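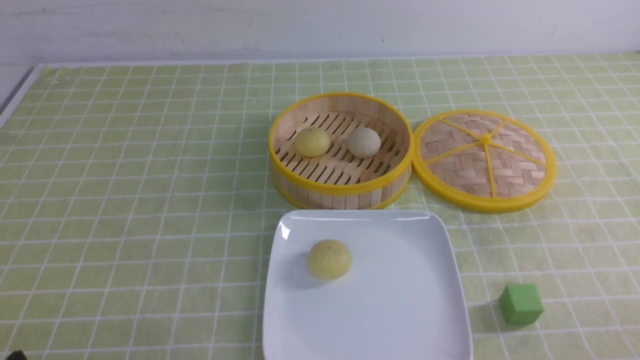
The Small Kitchen Returns

For most of the past century, the kitchen grew. Walls came down, counters spread, and a room once meant for cooking became the place where families ate, studied and paid their bills. Builders followed the demand, and buyers came to judge a home by the size of its stove.

That long trend has now slowed. In the Lalov district, where older apartment blocks are being repaired after years of neglect, planners have approved designs in which the kitchen takes up no more than 15 percent of the floor space. The first 200 homes were opened to tenants in January. Many have a single counter, a two-burner stove and a table that folds against the wall.

The design office Pinach, which drew up the plans, began with a survey of the existing apartments. It found that most households cooked on one short stretch of counter and used the rest for storage. Deep lower cabinets held items that were seldom taken out. Open shelves, by contrast, were in use every day.
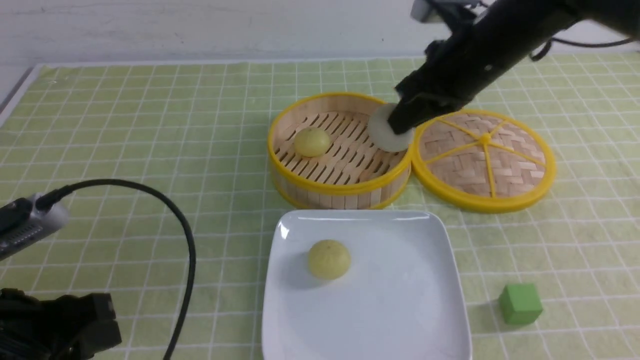 HOME AND TABLE

Steaming, simmering and other forms of stovetop cooking suit such rooms well. They call for few tools, and those tools can be stacked. The large oven is harder to defend. Over 20 households in the Lalov survey reported that they kept pans in theirs.

Not every tenant has welcomed the change. Larger families have asked for more room to prepare holiday meals, and the district has answered with a shared kitchen on the ground floor of each block, which may be reserved by the evening. Use has been uneven. At the Butkienė building the room is booked most weekends – at others it stands idle for long periods.
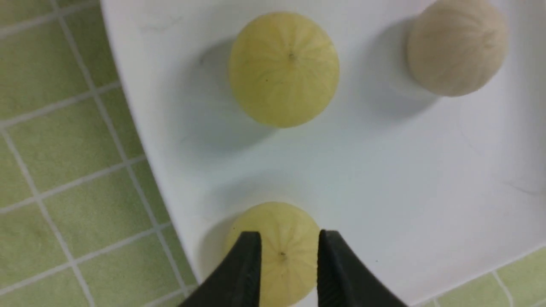 Cost remains the stronger argument. A smaller kitchen needs less pipe, less tile and less wiring, and the district puts the savings at 17 percent of the price of a standard refit. Part of that sum has gone toward better windows and quieter fans. A second group of homes, on the Prarnance side of the canal, is due to follow under the same rules, with slightly wider counters and a deeper sink.

September 2022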